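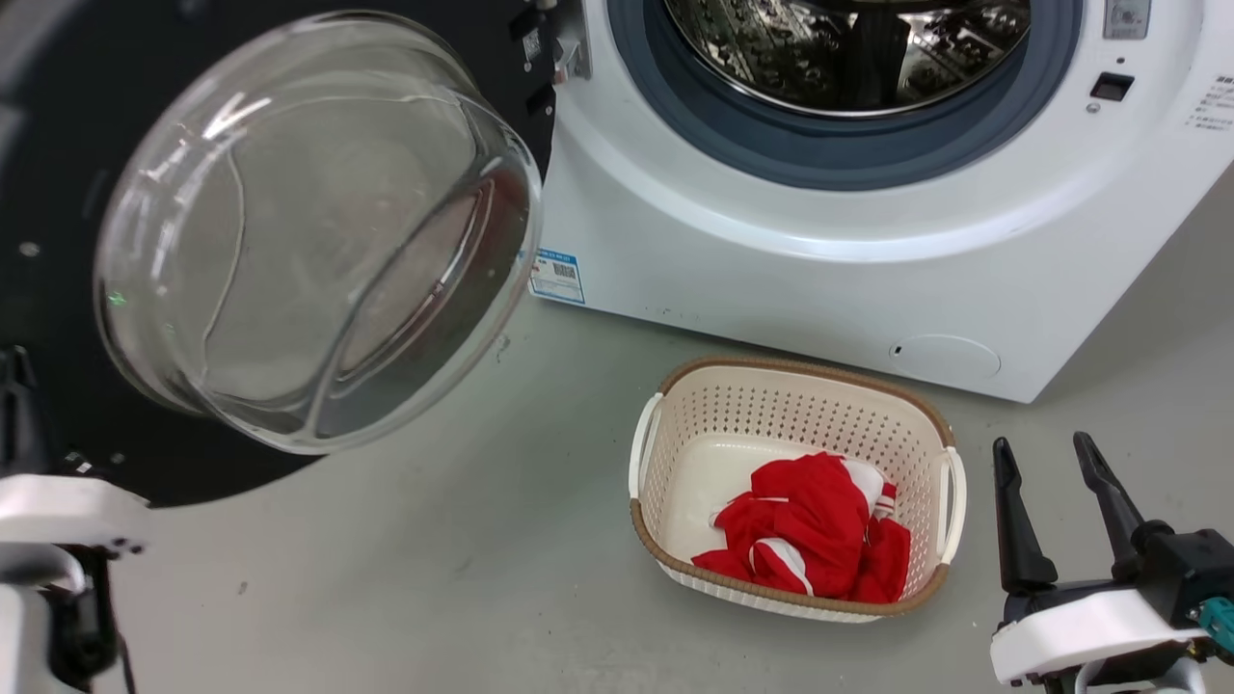 Console heat and dust: workshop notes

Most consoles that arrive on a bench for "random shutdowns" have nothing wrong with the board. The intake is blocked, the heatsink fins are matted, and the system is doing what it was built to do when the chip gets too hot. The notes below cover home consoles and compact gaming PCs. Handhelds are a separate matter.

Placement

Leave 6 inches of clear space behind the exhaust. A closed TV cabinet will raise the intake temperature within one long session, and a cabinet with a cable hole in the back is still a closed cabinet. Do not stack a console on a receiver or a cable box. Carpet blocks bottom intakes and feeds lint into side intakes.

Vertical or horizontal makes little difference to cooling as long as the vents are clear. Use the stand if you go vertical.

Routine cleaning

Power down fully. Rest mode keeps some parts live. Unplug the power cord at the wall, then the display cable, then everything else.

Vacuum the outer vents with a soft brush head on the lowest setting. Hold the nozzle slightly off the plastic. Wipe the shell with a dry microfiber cloth. Glossy panels scratch easily, so blow off loose grit first.

If you use compressed air, keep the can upright and fire short bursts. A tilted can spits liquid propellant. Stop the fan blades with a wooden toothpick before blowing through them. A fan spun up by an air can may run past its rated speed and damage the bearing.

My own console lives in a room with two cats and gets this treatment every 2 months. In a clean room, twice a year is enough.

Opening the case

Check the warranty terms before removing any screw. Photograph each layer. Screws differ in length, and a long one in a short hole can crack the post or reach the board. I use a Plastmont parts tray with numbered wells; an egg carton does the same job.

Abhishek Ahuja sent in a correction to an earlier version of this page: on some models the fan cable is clipped under the shield and will tear if the shield is lifted straight up. Free the cable first. He is right and the step has been moved.

Thermal paste

Leave it alone unless the fins are clean and the fan still runs loud in menus. Old paste comes off with isopropyl alcohol, 90 percent or higher, and a lint-free wipe. Apply a thin, even layer. Tighten the clamp screws in a cross pattern, a half turn at a time.

Do not repaste any console that uses liquid metal. It conducts electricity, and a stray bead can short the board.

Controllers

Stick drift is sometimes dirt. Put one drop of contact cleaner at the base of the stick, rotate it for a minute, and let it dry for 5 hours before powering on. Recalibrate afterward. If drift comes back within a week, the sensor is worn and the module needs replacing.

Sticky face buttons: cotton swab, a little alcohol, work around the edge. Do not soak.

Last revised in January. Remzi Gündoğdu checked the screw notes.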